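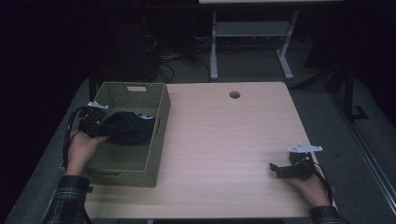 Green basket on the table, dark navy cloth in it.

Filed under: Dye room / Notebook

January 2024

Vat 2, the fructose one. Woke it up again after the long sit. Smelled all right, a bit sweet, coppery skin on top when I lifted the lid but the liquid underneath was more blue than I like. Should be that yellowy green, like old cooking oil. So not properly reduced, or reduced and then let go.

Warmed it in the water bath first. Slow. The ring in the corner is on its way out and clicks off when it feels like it, Muireann says hit the side. Hit the side. Fine.

pH strip said 9, which is low for this one. Added lime, a level teaspoon slaked in a jar of hot water, poured down the wall of the bucket so as not to whip air in. Then fructose, same spoon. Stirred one direction, drag the stick back to the middle, lift slowly. Left it some 20 minutes and the surface started to go bronze again. Proper flower on it by the time I'd had tea.

Note to whoever: the lime tin was put back damp and the top has gone to crust. Please don't.

Test dips, all from the Brennan offcuts, scoured in October and kept in the dry cupboard:

- plain cotton, one dip, short. Pale, patchy at one corner where I'd held it. My fault, thumb.
- plain cotton, 4 dips, airing between each till the green had gone. Good solid mid blue. Best of the lot.
- linen, same as above. Darker than the cotton but took unevenly along the selvedge, wonder if the scour missed it
- wool scrap, one dip only. Went in too hot I think, feels harsh. Won't do wool in this vat again, the lime is too much for it. Use the Ustotano recipe if we must.

Rinsed all of them in plain water then a splash of vinegar in the last bucket. Water ran blue far longer than it ought to, esp. the linen. Loose colour sitting on top of the cloth, so the vat was still not right for the first dips even though it looked it. Next time wait longer and do not get impatient.

Rub test on the cotton with a white rag: faint mark. Linen: bad mark. Wash again and re-test before anyone promises linen to the Cliltolton people. Bláthnaid has already half promised them, will have to talk to her.

Sediment is getting high, a good hand's depth. Kept knocking it with the cloth and there are gritty specks in the linen. Need the net back, or hang things off the stick so they stay up.

Stock check on powder while I was there. One unopened tub, 1000 g, Pisis label, plus the dregs of the old bag. Old bag is fine for tests, dont use it for an order.

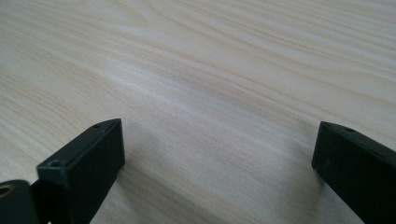
To do

- new strips, these ones are faded and I don't trust the reading
- linen re-scour, soda ash, long simmer, whole length this time
- ask Muireann for her note on madder over indigo, the brown one everyone liked
- feed vat before going home, lid ON, towel round it
- label the swatches tonight or I will mix them up agian

Questions about the dye room? Leave a note at the desk | © Dye room notebook | Back to top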